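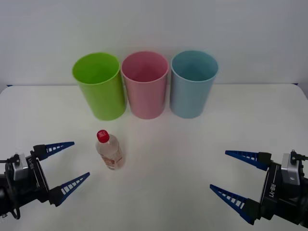 Features > Food & Drink > Interviews

Nothing to Drink but Water

Asabe Abubakar has judged bottled and tap water for 32 years, and she would like you to stop laughing. "Go on, get it over with," she says when I sit down. I get it over with.

The Polldale tasting takes 180 entries, all served at room temperature. Ice, in her view, is for people with something to hide. "Cold covers a lot of sins. So does lemon."

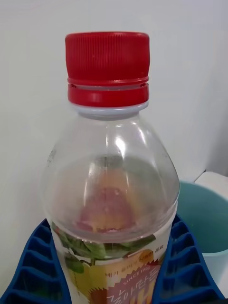 Words: Hiu-tung Mak | 16 August 2026

Her own taste was formed in Jammont, where the town supply came off limestone and left a crust in every kettle. "I went away to college and thought the faucet was broken," she says. "It tasted of nothing at all. I wrote home about it."

She scores out of 200 -- a system she inherited and plainly dislikes. Has anything ever earned full marks? "Once. I was very thirsty."

Plastic caps annoy her ("you sniff the cap before you sniff the water"), and so do labels with mountains on them. At home she drinks from the tap, usually standing up. Her husband prefers cola. They have discussed it.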